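I get a lot of the same mail about the gripper comparison, so I'm putting the answers on one page. Last updated in September, when I added the bit about cables.

## Which grippers did you compare?

Two hand-held ones, the Cirnine and the Marsden. Both are two-finger tools with soft pads, and I ran both on the same bed with the same fabrics. I wanted to try the Alby too, but it only mounts on an arm and I don't have an arm in the house (yet!).

## Why fabric?

Boxes and mugs got boring fast. Pretty much any decent gripper picks up a mug, and then you've learned nothing about the pads. 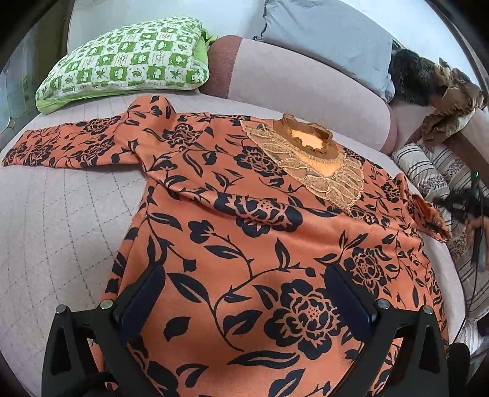 Pad angle is the thing I'd look at first if you're shopping. On cloth you want the two pads leaning in toward each other so they can pinch a little ridge and lift it, and a flat garment doesn't give you many ridges to start with. A dress like the orange one with the navy flowers is nice to practice on, because there's that long fold running across the chest and you can go straight for it. Lace is another story. I stay away from the yoke when I can, since raised cords and a grippy pad are a bad mix if you pull sideways.

## How many tries did you do?

50 grasps per item for each tool, with a reset every 10 so I didn't get lazy and keep grabbing the same spot. The full log came to 2295 rows once I'd added all the side tests, and 248 of those I threw out for dumb reasons, mostly me bumping the start button.

## Do pillows count as easy?

Kind of! A pillow has corners, and corners are a gift. The trouble is width. If you come at the fat part, the fingers have to open wide and then the pads just skid over the cover, so I go for a corner or a pinch of loose cover.

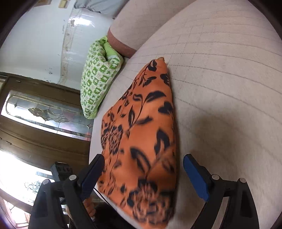 The Marsden did better for me on fat, squishy stuff and the Cirnine did better on thin cloth. I'd pick the Cirnine if I could only keep one, but I fold a lot of laundry, so take that for what it's worth.

## Does the cable get in the way?

Yes, if you let it. Run it down the side of the bed and leave plenty of slack. I yanked mine out twice in one evening.

## Is there a discount code?

Type Promo at checkout on the Cirnine shop page. It takes a bit off replacement pads, and it doesn't work on the tool itself. I've asked.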